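Search this forum Advanced search Go

Kitting loose wire harnesses: is anyone past the demo stage?

13/10/2023 by Stepan Zhuravel

Stepan Zhuravel wrote:

I look after the kitting bench at our Gedville shop. Every Cidix controller we build starts as a kit: a round red board, solenoids and an assortment of harnesses, pulled from yellow bins and laid out on paper in a steel tray. Skasen is pushing arms for this kind of work. My question is narrow. Boards and solenoids I consider solved, or close enough. Harnesses I don't.

The layout is bins left and right, tray in the middle.

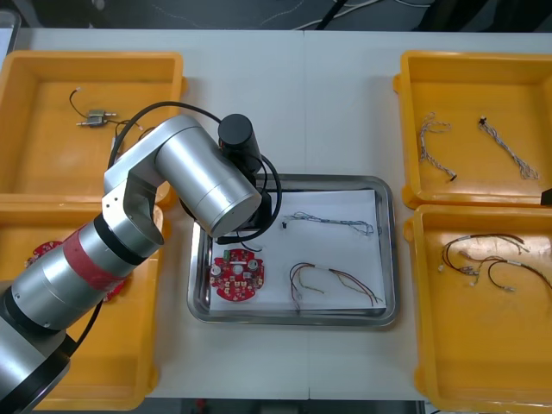
Last edited by Stepan Zhuravel, December 2023. Reason: corrected trial numbers.

We ran 1,000 kits over the trial. 794 were completed with no human touch. Of the rest, 92 failed on a board or a solenoid and the others failed on a harness. A person at the same bench builds 253 kits in a shift and the reject rate is low enough that we never bothered to track it.

I'd like to hear from people with a similar part mix. Vendor slides not needed.

crimp_height wrote:

What do you count as a harness failure? Missed pick, wrong pick, two at once, or placed outside the paper? Those are four different problems and only the first one is the gripper's.

Stepan Zhuravel wrote:

Any kit where an operator had to step in. Two at once is the most common. The arm closes on one harness and a connector from its neighbor comes along. Next is a good pick with a bad lay-down, where the free end drapes over the tray rim.

Grip point matters more than I expected. Low on the bundle, where the pairs are close together, the fingers hold well, but everything above that is free to go where it likes.
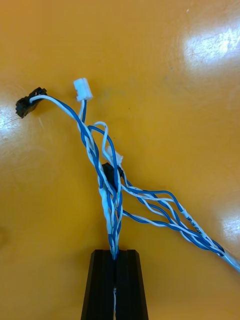

Blue/white harness gripped at the lower end, view from the wrist.

The connectors in the middle of the bundle are the trouble. From that angle the vision has to decide whether a plug buried in the strands belongs to this harness or another one.

oldbenchhand wrote:

So 794 out of 1,000 and somebody still has to stand there. I don't see what has been automated. With one in five needing a hand, your operator can't walk away, and now you own an arm as well.

Same story at home, by the way. My daughter's robot vacuum does fine until it meets a phone charger. Cable is cable.

flange_iso wrote:

Disagree. One operator watching four cells at that rate is a different cost from four operators. It depends how long a recovery takes. If it's ten seconds, run it. If the cell has to be re-homed each time, don't.

I also think the parts are being presented badly. Tie each harness or hang it on a peg and most of the double picks go away. People expect the machine to handle a pile because a human can.

oldbenchhand wrote:

And who hangs them on the pegs?

flange_iso wrote:

The harness supplier. Ours does it for a small charge per piece. Ask for it at the next price review.

Stepan Zhuravel wrote:

We asked. Our supplier ships loose in bags, and the quote for pegging was more than the labor we'd save. Recovery is under a minute if the arm has stopped clear of the tray. If it stops over the tray it has to be jogged out first, and that takes longer.

The second thing we tried was bin order.
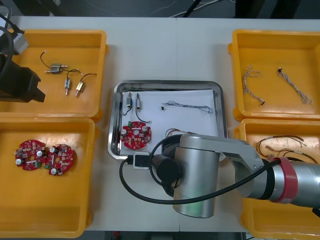 Solenoids and boards go in the left bins and harnesses in the right, so a harness never has to be carried over the boards. A trailing lead can hook the edge of a board and drag it, and we lost kits that way before the change. We also put fewer harnesses in each bin. That helped with double picks, at the price of refilling more often, so part of the gain is only work moved to a different person.

minami_user wrote:

We have the Minami fingers on a similar job, flat ribbon only. Ribbon is easy by comparison, it stays where you put it. For branched harnesses we went back to hand kitting after a month. Have you tried gripping at the connector instead of on the wires?

Stepan Zhuravel wrote:

Yes. Better placement and fewer drapes. But it needs the connector facing up, and in a loose bin it often isn't. I could add a step to turn it over. Cycle time is already the weak point.

crimp_height wrote:

Then split it. Arm does boards and solenoids, person does harnesses. Your own numbers say 92 failures on the rigid parts, so I'd work on those first. For solenoids, look at the lead wire. It behaves like a very short harness and it swings the body when you let go.

Stepan Zhuravel wrote:

The split is what I'm going to propose. I'll go through the 92 again and separate boards from solenoids before I post anything more.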